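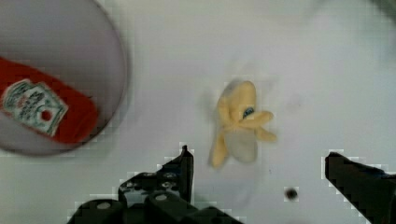 Wrist view, Zeker two-finger gripper, plush banana on the light tabletop.

okuline-wrist-soft

Wrist camera recordings for comparing two grippers, Zeker and Plostero, on soft objects. Same arm and Amissah controller for both.

Contents
2,000 episodes attempted, 1,580 kept. Episodes with dropped frames were removed.
Split: by episode, fixed seed. 91 episodes held out for testing.

Known issues
Soft focus and blocky compression on dark gripper edges. Labels on small items are often unreadable.
Finger tips cover part of the lower image. Do not crop before calibration.
Controller logs before version 2 lack gripper force.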